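Flendmont tabletops: care and common questions

Last updated Jul 31, 2018
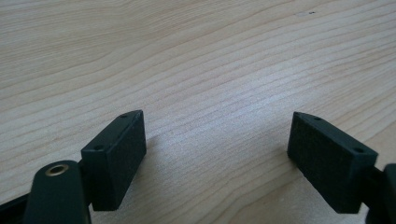 Zutside sells the Flendmont top in a pale finish only. Most of the questions we get are about marks, grain and colour, so we've put the answers on one page.

Why doesn't the grain match my sample?
Every top is cut from different boards. Some have long wavy lines, others are nearly straight. We can't match a sample exactly.

There's a small dark speck in the wood. Is it a fault?
Small specks are normal in light-coloured timber and aren't covered by the warranty. If you can feel an edge with your fingernail, send us a photo.

What should I clean it with?
A damp cloth, then a dry one. Don't use bleach, vinegar or scouring pads.

How often does it need oil?
Twice a year in a kitchen, once a year anywhere else. Put on 2 thin coats of Brovach oil and leave it overnight between coats. A 300 mL tin will do the standard top.

Can I sand out a ring mark?
Yes. Use fine paper, go with the grain, and re-oil the whole top or the patch will show.

Will the colour change?
It yellows a little in sunlight. Move lamps and bowls now and then in the first few months.

What sizes are there?
141 cm and 300 cm long. The 41 cm shelf was dropped in May.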